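Community Help > Campus Life > Student Elections

Can I still run for guild president if I've deferred a unit?

Oda Brekke
Hi all, first time posting. I want to nominate for guild president at Skolitz in November, but I deferred one unit this semester because of work. The nomination form says "enrolled in good standing" and doesn't explain it any further. I've already got 36 signatures out of the 50 I need, so I'd hate to chase the rest and then get knocked back. Has anyone been through this?

Natalina D'Amico
I ran for secretary two years ago with a deferred unit and it was fine! What they looked at was whether I was enrolled in anything at all and whether I owed fees (I had a library fine, paid it that morning, bit of a scramble). Email the returning officer and get the answer in writing, though.

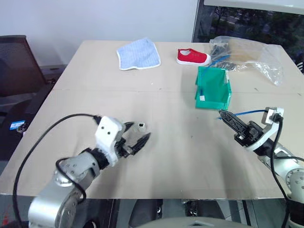

Keep that email handy on the day nominations close, too. A bloke on the other ticket lodged a complaint about me at 4 pm and I just forwarded the reply. I ended up with 296 votes and lost by a fair bit, but I had a ball.

Nafula Rashidi
pretty sure you need full time load. check the constitution

2 comments | 5 shares

Yolanda Requena: Full time is only for the paid roles at our campus, but president is paid, so maybe Nafula's right?
Oda Brekke: Thanks everyone, I've emailed the returning officer. Will post what she says.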